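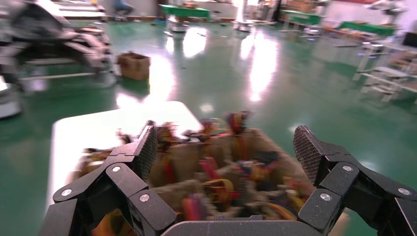
Home Style Closet Care Reviews Shopping Archive Contact

Skevon 388 Handheld Garment Steamer

I bought the Skevon 388 in May to replace a Koyama that had started leaking at the trigger. I run the rail at a small consignment shop in Fernach, so a steamer in my hands works most of the day. A person who steams one shirt before dinner will have a different experience from mine, and I've tried to keep both kinds of use in mind.

The price was $38 with a fabric brush and a heat glove in the box. There is also a plastic crease clip, which I used twice and put in a drawer.

Setup is quick. The tank twists off the bottom and fills at the tap through an opening wide enough that you don't need the little cup they give you. There is one switch and one trigger. The light turns from red to green when it's ready, and the wait is short enough that I usually spend it buttoning the garment onto the hanger.

Steam output

Steam is steady and fairly strong for something this size. Cotton shirts come out well if you pull the hem tight with your free hand. Rayon and viscose are where it does its best work. A bias-cut skirt that came in folded in a shopping bag was ready for the rail after one pass down each side. Polyester blouses are easy with any steamer and they are easy with this one.

Linen is harder. I can get a linen jacket to look tidy but not crisp, and the lapels need an iron. Heavy denim is the same story. If most of your closet is linen, put the money toward an ironing board.

I get 11 minutes from a full tank with the trigger held down. With normal stopping and starting it lasts longer, and I can finish a dress and a couple of tops before going back to the sink. The Koyama ran a little longer but took up more room on the counter.

Drips

Every handheld steamer I've owned has spat water at some point. The Skevon does it in two situations: when you press the trigger before the light is green, and when you tip the head past level to do the underside of a collar. On cotton the drops dry and disappear. On silk they leave a ring. I now give it a few seconds of steam into an old towel before I touch anything silk, and I do collars with the garment off the hanger, laid over the end of the table.

Tap water here is hard. I used it straight for the first stretch and saw white specks on a black crepe dress, so I switched to distilled. No specks on anything dark after the change. The booklet says tap water is fine, and it may be where you live.

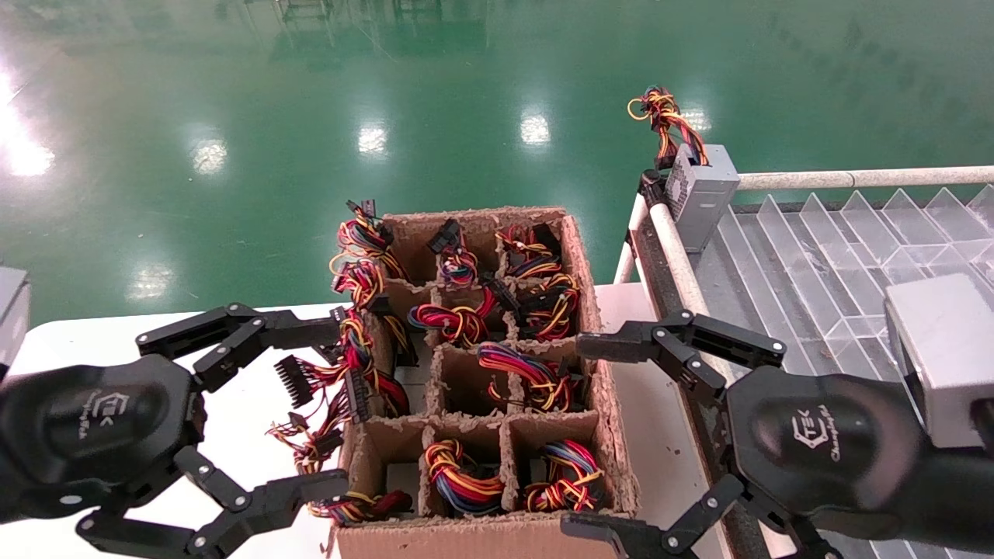 One reader of the earlier short version of this review wrote that hers quit heating after a summer of daily use, and that she got it going again by running white vinegar and water through it and leaving it to sit overnight. She also said the cord gets warm near the handle when it's wound tightly, and that she stopped wrapping it around the body for storage.

I haven't had the heating problem. I did check the cord after reading her note and found it warm near the handle too, so mine now hangs loose from a hook. The booklet has nothing on either point, and it warns against putting anything but water in the tank, so using vinegar is your own decision.

Handling

The cord is 6 feet, too short for me. I use an extension to reach the far end of the rail. At home, with an outlet near the closet, it would be fine. The handle is comfortable for an hour or so with the tank full. After that I notice it in my wrist and change hands. The trigger has a lock, but it slips off if your thumb brushes it.

The brush attachment is worth using on wool coats. It lifts the nap and picks up some lint, though you'll still want a roller. It clips on firmly and has to come off cold.
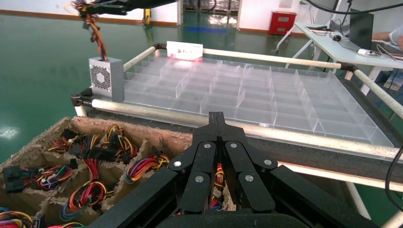 Wire harnesses, some coiled in the cells of a divided cardboard box.

Compared with the Astau

The Astau travel steamer sits next to it on most store shelves. I borrowed one for two weeks. It is lighter and its cord is longer, but the tank is tiny and I was refilling between garments. For a suitcase I'd take the Astau. For a closet or a shop rail I'd take the Skevon.

Good: strong on rayon and wool, wide tank opening, fair price.

Bad: short cord, spits when tipped, weak trigger lock.

I'd buy it again at $38. I wouldn't pay much over that.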